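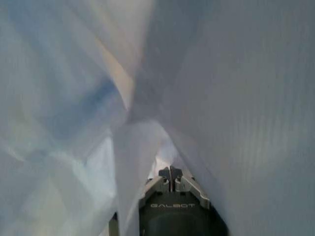
How to Wash and Rehang Sheer Curtains

Sheers collect dust faster than most people expect, and the weave is too light for a normal wash. Set aside an afternoon in a dry month. July is good if you have a line outside.

Before you start

Measure each panel from the top of the heading to the hem and write it down. Check the care label. Polyester voile can go in the machine. Silk should go to a cleaner.

Take out every hook and ring. Vosska glider hooks turn sideways and slip free, but the older Briler pins have to be eased out of the tape one at a time. Loosen the gathering cords without pulling them through the tape, and tie the ends in a bow.

Washing

1. Shake the panels outdoors, then soak them in a tub of cool water for 90 minutes. Change the water if it turns gray.

2. Put one or two panels in a large mesh bag. Do not fill the drum more than halfway.

3. Run the delicate cycle, cold, with a mild liquid detergent and no softener. Keep the spin low, around 300 rpm.

4. Lift the panels out as soon as the cycle ends. Creases set quickly in voile.

5. While the windows are bare, vacuum the sills and the tops of the heavier drapes with the brush tool. Upholstery under a window gets the same dust, so go over the seat and back too, and lift any cushions.

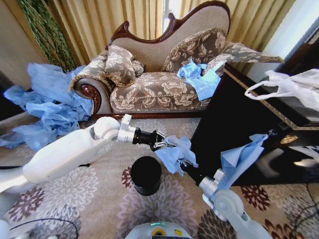

Rehanging

Hang the sheers while they are still damp — the weight of the water pulls most of the wrinkles out. Put a towel along the floor. Start from the center of the rod and work out to each side, then draw up the cords until the panel matches your measurement.
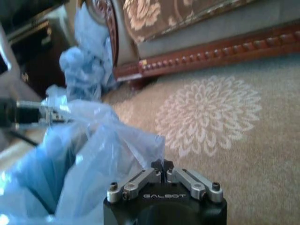
Keep fringe and gold trim away from damp fabric until it has dried.

If a panel has shrunk, let down the hem before you buy a new one. Candmont hems usually have enough spare fabric for this.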